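Write the Grip Rules Down, and Do It Before Saturday's Shift

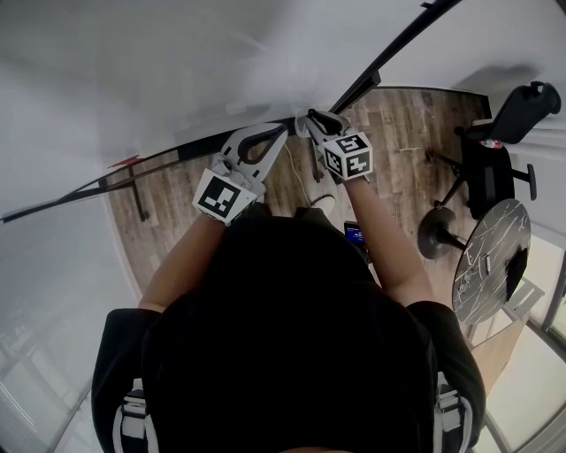

Ottoline Farnia

I love handheld gripper work. You strap in, bend over a real floor next to a real chair and table, and your own two arms become the lesson! So I want good rules for it, the kind people will keep.

My first pick: the marker cubes on the wrists get checked before every session, and the check gets logged. At Nevari we went through 2,101 clips and threw out 16 for a cube that had slipped. Small number, sure, but we found them late, and I'd much rather spend a minute up front.

Second, cap the bending. Six minutes low to the floor, then stand up. Gostcombe already does this and I think everyone should copy them (please do!). Put both rules on one page and tape it by the door.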